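Runiveo Brings Back Figueroa After Midnight For A Second Season

10/28/24

Well, this is the kind of TV news we like to wake up to! Runiveo has confirmed that Figueroa After Midnight is coming back for a second season, and the best part is that Izzati Hutapea is staying right where she belongs, behind that ridiculous oversized desk.

If you missed the first run (and judging by the time slot, plenty of you did), the show began as a half-hour filler after the late movie. It had a house band of two, a set that looked like somebody's rumpus room and a host most viewers only knew from her small part in the hospital comedy Holik. By the fourth week people were trading clips of her interviews at work, and by the end of the season it had become the program everyone I know was staying up for, even with an early start the next day.

The new season goes to a full hour. Hutapea told the studio audience herself at the October taping, reading the news off a crumpled card in the same flat tone she uses for the fake weather report, and it took a good few seconds before anyone realized she meant it. Then the place went up. There were 308 people in the room and they made enough noise that the band gave up trying to play over them.

"I asked for a longer show and a shorter commute," she said once it settled down. "They gave me the longer show."

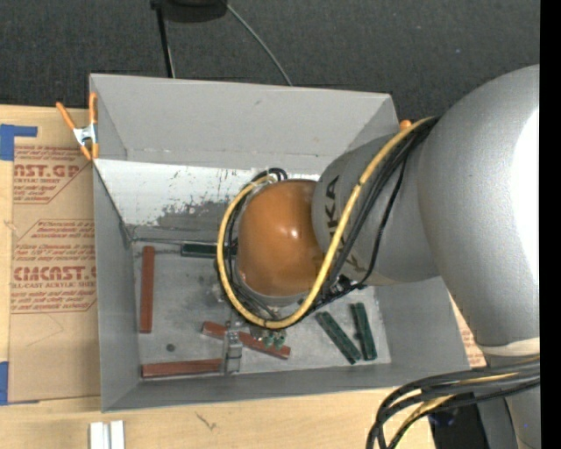
The longer format means the return of the opening monologue, which was dropped after the pilot to save time. I've always thought that was a mistake. Her stand-up is where all of this came from, and the few minutes that made it into the pilot - the story about her uncle's wedding speech, mostly - were as good as anything on the air that month. She'll have four writers this time, up from two, and she has kept both of the originals.

The letters segment stays too. The show received 3214 letters during its first season, a lot of them complaints about the theme song, and Hutapea has promised to answer one on air every night until she runs out or gets cancelled. My favourite is still the man who wrote in to correct her pronunciation of "Saskatoon" and ended up singing with the band by phone.

Guests haven't been announced, though the folk duo Biten will be on the premiere. They were booked last season and bumped when an interview ran long, and Hutapea has been apologizing to them in the closing credits ever since. I hope she keeps doing it even after they've played!

The taping space is changing as well. The show moves out of its cramped old studio and into a proper theatre with 548 seats, so getting in should be a little easier than it was. Tickets will be free again, released in batches through the Runiveo website, with a standby line at the side door on the night. Dress warmly for that one.

No premiere date yet, only "early in the new year," and the late movie will be cut back to make room. Sorry, late movie. Meanwhile the full first season is being rerun in order, starting with the pilot, so there's time to catch up. Skip ahead to the sixth episode if you only have one night for it. The bit with the accordion and the fire marshal still makes me laugh just typing it out.

Recent Items

Holik Cast Reunites For One-Night Charity Reading
Biten Add Second Hometown Show
Runiveo Shuffles Its Late Movie Lineup
Five Monologues We Still Quote At The Dinner Table
Game Show Host Loses Voice, Finishes Episode In Mime
Is The House Band Making A Comeback?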